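Orkholm rink talk > Minor league hockey coming to the old arena?

puckbunker40
So has everybody heard the Drellari people want to put a pro team in our rink this fall? I'm pretty excited, my kids have never seen a pro game in person.

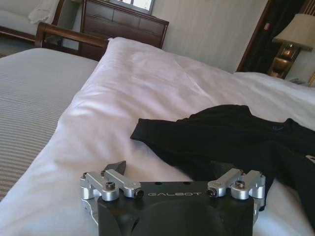

Replies (6)

left_wing_lou
Excited too, but where's everybody going to sit? The place holds 2,592 and that's with people on the bleachers behind the far net, where you can't see a thing.

puckbunker40
That's plenty for a first season! You don't need 4,000 seats in a league where half the teams ride a bus all night.

Vudham_Goalie
I watched this happen in Vudham. Big announcement in July, nice jerseys, and they folded before the playoffs. I still have a season ticket I paid for and used for almost 20 games. I'd wait and buy at the door.

left_wing_lou
Come on, if we all wait there won't be a door. Vudham had a terrible lease, they were playing home games at 10 at night.

n_fraser
Noémie Fraser here, I run the Saturday-style learn to skate group (okay, it moves around a lot). What I want to know is who loses ice time. We already got bumped twice last winter for the Ostapchuk tournament and I had 40 parents mad at me.

puckbunker40
Fair point Noémie, I hadn't thought about that. Pro teams mostly practice in the morning though, when the kids are in school?

n_fraser
Mostly, sure. I'd like to see it on the schedule before I cheer. I'm going to call the rink office tomorrow and I'll post whatever they tell me.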